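Search listings Keyword or town Go

Call for participants: does anything really take marks off a pale wooden tabletop?

I run a small furniture testing bench at Kevthorpe, and I have spent too many years reading product labels. Every wax, cream, eraser and oil on the shelf promises to make a pale table look new. I don't believe most of them. I would like to be shown wrong, and I need 23 people to help me find out.

The study is called Nulska. It is unglamorous. You will sit at a table, look at a mark, treat it with whatever you are handed, and write down what you think of the result. Then a person who was not in the room will look at the same patch and write down what they think. If the two of you disagree, I want to know by how much. My suspicion is that people who have just spent 40 minutes rubbing a board will see an improvement whether there is one or not. I include myself in that.

We are only looking at light wood. Dark wood forgives a great deal, and a dark stain covers for a bad repair. On a blond surface a gray scuff has nowhere to go, and neither does the cloudy patch left by somebody's clever remedy. We are interested in small everyday marks: pencil, rubbed-in dirt, faint smudges that come and go with the light. Burns, deep gouges and water rings are outside the study, so please don't write to me about your water rings.

A sense of the level of damage, in case you were picturing something more dramatic: 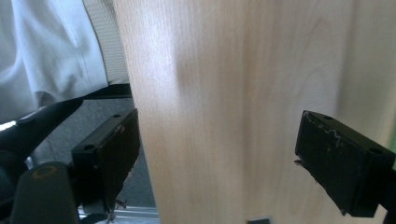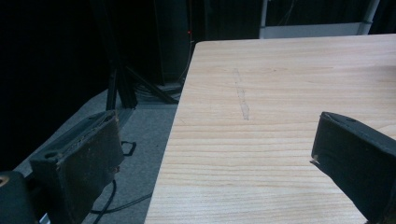

The second one has a faint grayish smudge running across the grain. Before you can treat a mark like that you have to say what it is, and pencil and scuff can look much alike. Participants will be asked to commit to an answer in writing before they touch anything. No changing it later.

Not everyone agrees with the plan. Dzintra Ots read the first draft and objected that I was testing people's patience and calling it a test of polish. Most owners, she wrote, will never spend 40 minutes on one smudge; they will wipe it twice with a damp cloth, decide it is part of the table, and put a bowl on it. She wanted the damp cloth and the bowl included as treatments. I have added the damp cloth. The bowl I am still thinking about.

What you would do

You come in for two sessions of half a day each, a week apart. At the first you treat four marks. At the second you judge four marks treated by somebody else, plus one that has been left alone. You won't be told which is which. Between sessions you fill in a one-page form at home on how you clean your own furniture, and I ask you to be truthful even if the answer is "I don't."

Who I am looking for

Anyone over 18 who can see well enough to read a newspaper, with glasses if needed. You should be able to rub a surface by hand for a while without pain. No woodworking experience is required. I will take up to five people with a trade background in finishing or repair, and they will be grouped separately, as I expect them to be just as wrong as the rest of us but with better vocabulary.

Please don't apply if you sell, make or get paid to recommend any furniture care product, or if you are sensitive to solvents or beeswax. Two of the treatments smell strong even with the windows open.

Pay

$237 for both sessions, paid after the second. There is no partial payment for the first session alone. I tried that in an earlier study and lost half the group. Parking at Womerau is free if you use the lot behind the Koppel building. The bus is slow.

How to apply

Write to Thabiso Adams at the Kevthorpe bench, by letter or through the contact form. Tell me in no more than 400 words about one thing you did to a table and whether it worked. I am less interested in success than in how you decided. Letters that name a miracle product will be read, with my eyebrows up.

Results will be sent to everyone who takes part, including the dull ones.

Last updated: Friday, November 11, 2022

Contact | Copyright Kevthorpe | Back to top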